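About Trikano

Trikano is a sock and small laundry service. We wash, dry, pair and fold socks and other small items for households, gyms and two local hotels, and we return them sorted and ready to put in a drawer.

Who we are

Chrysoula Panagiotou and Graciela Quiroga opened Trikano in a former shoe repair shop. At first they took in full laundry loads. Customers kept asking whether they could drop off only the socks, and within a year that was most of the work. Today there are seven of us. Usha Lobo runs the front counter and the pickup schedule. Filippos Stefanou looks after the washers and dryers and does the evening route.

How we sort

Each order stays in its own basket from the dryer to the folding table. The baskets are plastic with openwork sides, and they are small on purpose. A full household load gets split between several, so that every sock in a basket can be found without digging. Colors stay together until pairing. Long socks are folded lengthwise and short ones are paired by cuff and heel. Singles go in a labeled bag and we hold them for 26 days in case the match comes in with the next load.
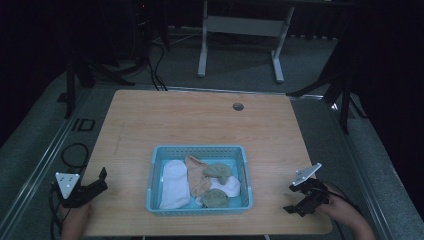
The folding room

Folding is done in the back room, on light wood tables with rounded corners. Pale tabletops make it easier to spot lint and loose threads, and dark socks show up well on them. The floor is gray carpet. We wipe the tables between orders and clear them at the end of each shift.

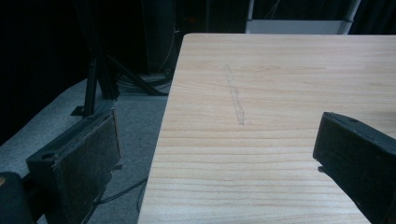
New staff spend their first week in this room before they work anywhere else. They learn the folds, how to tell navy from black, and which fabrics should be laid flat. Graciela does most of the training and still folds on Mondays.

Orders and pickup

We handle more than 300 orders a month. Drop off at the counter, or ask Usha to add you to the pickup route. Wool and compression socks are washed separately at no extra charge. Please turn socks right side out if you can, and tell us about any allergies to detergent when you place your first order.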